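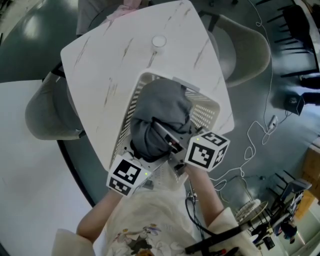 Unit 2 covers the handling of textiles between the dryer and the shelf. Most losses of finish occur at this stage, and most are caused by delay. A cloth left bunched in a basket takes a set along whatever folds it happens to have. The dark gray cloth in the white perforated basket is a typical starting condition: one soft mound, folds and creases along its upper surface, crumpled and bunched in the interior. Side perforations let air reach the outer layers of such a mound but do little for the middle.

Terms. A "set" crease is one that remains after the cloth has been hung for an hour. A "loose" crease falls out under the cloth's own weight. The distinction depends on fiber, residual moisture and time under load - color has no bearing on it, though creases are harder to judge on dark goods.

Procedure for a single crumpled item:

Clear a flat surface larger than the half-folded item.
Lift from the top of the mound. Do not pull from underneath.
Find one hem and follow it to a corner.
Hold two adjacent corners and let the item hang before laying it down.
Smooth from the center outward, then fold.

If the basket overhangs the table, move it fully onto the surface before lifting, as the load shifts when a large item comes out.

Load limits. The Durnine worksheet uses a test item of 390 grams and a stack limit of 200 millimeters. Students working from the older Harketti sheet should correct both values.

Reading for next session: Le Goff, section on hems and selvages. Questions on the worksheet go to Eun-ji Seol, room 822.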